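Sixteen loaves in and I finally get rye

I started baking rye bread in April, mostly out of stubbornness (the bakery near me stopped making the dense, dark kind I grew up eating), and I am now so far gone that I own a special tin for it. A tin with a lid! I talk about it at dinner. People have been very patient.

What I love about rye is that almost everything I had learned from white bread was useless. You don't knead it. You can't stretch it or fold it or shape it into one of those handsome round loaves with a leaf cut into the top. The dough is basically wet cement, and you scoop it into the tin with a wet spatula, smooth it over, and leave it alone until little pinholes show up on the surface. The first time I saw those pinholes I called my cousin Javiera Insaurralde into the kitchen like there was a rainbow outside.

My starter lives in an old jam jar. I feed it whole rye flour and water the evening before, equal weights, and by morning it smells like green apples and a little like paint, which I'm told is fine. The recipe I've settled on uses 775 grams of flour altogether, counting what's in the starter, and it fills my tin to just past halfway.

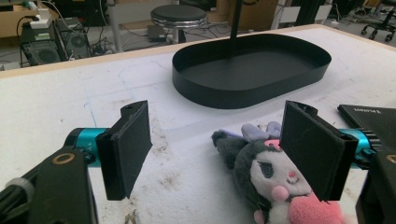
The part I got wrong over and over was the waiting. Rye sets after it bakes, so if you cut it warm (I did, many times, with butter standing by) you get a gummy smear on the knife and a sad slice. Loaf number 4 was so sticky I toasted the whole thing and called it crackers. Now I wrap it in a dish towel and leave it on the shelf until the next day at the earliest, and 18 hours is my bare minimum. The crumb firms up, the sourness rounds out, and the crust goes from armor to something you can chew.

Seeds came next. I soak sunflower and flax overnight in hot water with all the salt from the recipe, and they go in plump and soft. I tried caraway too, because everyone says rye needs caraway, and I have to report that I'm just not a caraway person. Fennel, though! A small spoonful of crushed fennel and some orange peel, and the whole apartment smells like a holiday.
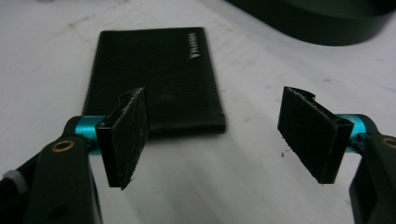
Agnes Semple wrote to me after my last post that I should try a scald, where you pour boiling water over part of the flour and keep it warm for a few hours before mixing. She said it would make the loaf sweeter without any sugar and keep it moist for a week, and to use a bit of malt if I could find some.

Well, she was right, and I've baked it that way ever since. The scald turns glossy and brown and tastes like the milk at the bottom of a cereal bowl. I ate a spoonful of it standing up, then another one. The bread came out nearly black, with a sweetness that's wonderful under sharp cheese or pickled herring, and the last heel of it was still soft when I got there.

Next I want to try baking it low and slow, overnight, with the lid on the whole time. My oven runs hot in the back corner, so I'll have to get up and turn the tin at some ridiculous hour, and I can't wait. 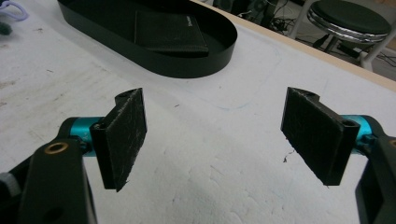
Lautaro Lucero commented: I do mine overnight at 225 and never turn it. Put a pan of water on the bottom rack and go to bed. Also, grease the lid, or you'll be prying it off with a screwdriver at breakfast like I was.

Greasing the lid tonight, Lautaro. The starter is already fed and the seeds are in their bowl.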